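Inicio | Productos | Células de dos brazos | Demostraciones | Soporte

Akex Plindden, célula de dos brazos

La Plindden lleva dos brazos montados sobre un mismo raíl, con una pinza en cada extremo. Se entrega configurada y se programa desde un solo puesto.

En la jornada de puertas abiertas de julio, en la nave de Flonddale, la célula trabaja con herramienta de mano y una caja de herramientas. Cada pase dura 14 minutos. 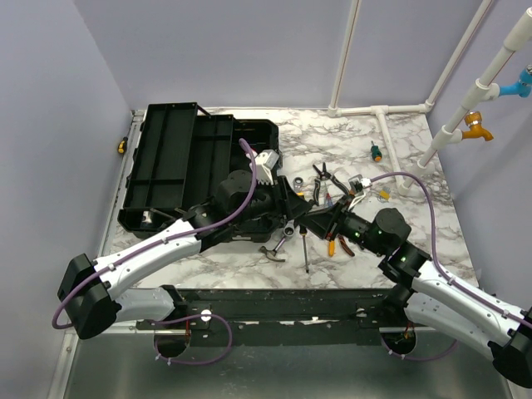
Los dos brazos sobre la mesa de demostración, con la caja abierta y alicates, martillo y destornilladores.

Los pases los dirige Matěj Hrubý. Para traer piezas propias hay que avisar antes a Innes Imrie; no se admiten las de más de 700 gramos. El aforo es de 100 personas.

Se puede pedir oferta en la misma visita. La puesta en marcha la hace Paterson.

Contacto: Akex, nave de Flonddale | © Akex | Volver arriba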